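clallosach-laundry

README / data card for the two-arm laundry rig. Written fast, will get tidied when I have an evening.

What this is

Recordings and config from a home-built pair of arms doing laundry handling. Pick out of a basket, lift, hold up, drop, repeat. Folding is NOT in this release. There is a fold branch and it's a mess, please don't ask yet.

Built partly in my living room, partly at the shared workshop in Adstead, where the printers and the good bench vise are. Project name is Clallosach, the arm control code is called Balura, the labeling script is Appiah. Names mean nothing, they were free.

What's in the release

132 episodes
3 camera streams per episode (head, left wrist, right wrist)
3,304 labeled grasp attempts, good and bad both kept
14 episodes held out for testing, listed in holdout.txt

Episodes are in one folder each. Inside: video per camera, joint positions as csv, gripper state as csv, labels as json. Timestamps are from the same clock so you shouldn't need to align anything. If you do need to, open an issue.

Labels

Each grasp attempt gets one of: clean, double (two items came up), slip, miss. Double is the one I trust least. Two towels of the same color lifted together look like one thick towel and I labeled a lot of these late at night. The notes field in the json has my guesses where I wasn't sure.

Start and end of a grasp = gripper close command to gripper open command. Not contact. I tried labeling contact and gave up, you can't see it half the time.

Getting it running

Install Balura first, then the replay tool. Replay works with no hardware. If you want live arms, copy config/home.yaml and change the port names, then run the joint limit check before anything else. Really do run it. My limits are set for my arms, on my mounts, and yours will be diffrent.

Gripper current limit is set low on purpose. Raise it in small steps. Thin fabric is fine at the default, heavy towels sag out.

Known problems

– Wrist video drops frames when both grippers close together. USB hub, I think. Episodes affected are tagged in the meta file.
– Left wrist zero drifted sometime in August. Fixed with an offset in the csv loader, raw files are untouched.
– Exposure on the wrist cameras is auto in the older episodes and locked in the newer ones. Colors jump a bit between the two. Don't threshold on color and expect it to hold.
– Labels from the first batch use "fail" instead of slip/miss. The loader maps them to slip, which is wrong for a few.

Parts

Brackets are printed, files in /cad. Any filament works, mine are whatever was on the spool. Print the finger mounts with the layers running along the finger, the other way they snap at the screw. Cable lengths in the parts list are too short by a hand or so, I haven't updated it. Leave a loop at the wrist or the connector takes the pull every time the arm turns.

Views, head camera then wrist:

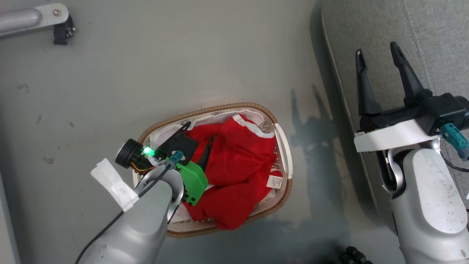
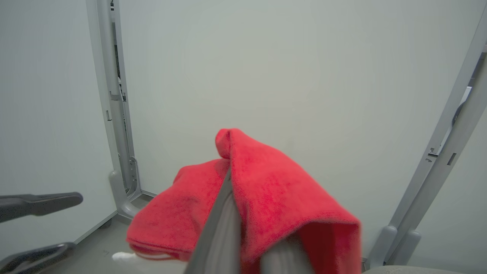
Grasp planning is the part I'm still changing. Current version picks a point from the head camera, comes in from above, closes, lifts, then checks the wrist view to see if anything came along. The picking part is dumb – highest point of the pile, nudged away from the basket rim. In the basket view the red piece is crumpled over a white cloth, and a pile like that is where highest point gets shaky, you can easily land on a fold and pinch both layers. The wrist check does better when cloth is up against a plain background, like the red towel on the finger with just pale wall behind it. Over the basket it's a lot less sure. Next thing to try is a second pick point near a visible edge or hem, with the planner choosing between the two. Half written, in branch edge-pick.

License and reuse

Code is MIT. Recordings are free to use for anything, credit is nice but not required. If you train something on it and it works on your own laundry, send me the config. Bug reports go in the issue tracker, with the episode folder name and the Balura version please, otherwise I can't reproduce anyting.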